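Grovard @ 2019-03-28

1/ Moved my garden soil sensor off USB power and onto a battery this week. Notes in a thread, mostly for myself, but someone asked how the sleep part works.

2/ Setup: one ESP8266 board, one capacitive moisture probe, one temperature sensor. It reads both, sends the numbers to a broker called Horkus that I run on an old laptop, then goes to sleep.

3/ The first version never slept. It sat in a loop with a delay between readings and kept the Wi-Fi on the whole time. Fine on a wall charger. On a battery it was dead before the next morning.

4/ Deep sleep on this chip turns off almost everything except the clock that wakes it. When the timer runs out, the chip pulls one pin low, and that pin has to be wired to reset. On my board it's GPIO16 to RST. Skip that wire and it sleeps forever.

5/ You also can't upload new code easily with that wire in place. I put a two-pin jumper there. Jumper off, upload, jumper on. I have forgotten the last part three times.

6/ Waking up from deep sleep is a full restart. Your code runs from the top of setup() and loop() never gets used. Any variable you set before sleeping is gone.

7/ If you need to keep a value, there's a small piece of RTC memory that survives sleep. I store a counter and the last reading there. It does not survive pulling the battery, so write a check value next to it and test that first.

8/ Next problem was connect time. Getting an address from the router took most of the awake time. I gave the board a fixed IP and saved the channel and the router's MAC address, so it doesn't have to scan. Awake time is now 816 milliseconds on a good wake.

9/ "Good" matters there. If the router changes channel, the saved one is wrong and the connect fails. I let it try for a few seconds, then fall back to a normal scan and save the new channel. Without a fallback you end up walking out to the garden.

10/ The probe draws current all the time if you wire it straight to 3.3 V. I power it from a GPIO pin instead and switch it on just before reading. Check what your probe draws before you copy this — a pin can only supply so much.

11/ It needs a moment to settle after power comes on. I wait 47 milliseconds, then take several readings and use the middle one. The first reading was always off.

12/ The board itself was the last surprise. It has a power LED and a USB chip that stay on during deep sleep. I took the LED off with a soldering iron. The USB chip I can't do much about, so the next build will use a bare module.

13/ Sleep interval is 400 seconds. That's far more often than soil needs, but I want plenty of data while testing. I'll go to once an hour when I trust it.

14/ So far: 183 readings received, no gaps that I can see. I plot them in Cliltura, and the line is flat except where I watered.

15/ Someone will ask about the ESP32. It has better sleep options and more RTC memory. I had the older boards in a drawer, so I used those. Plan is to redo it properly by September.

16/ Code is in the Cui repo, in the folder called soil-battery. The pin numbers are at the top of the file. Change those before you do anything else. 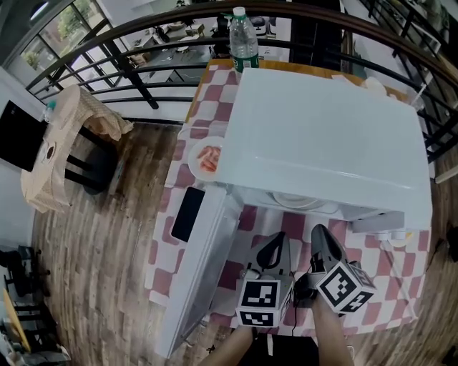

3 min read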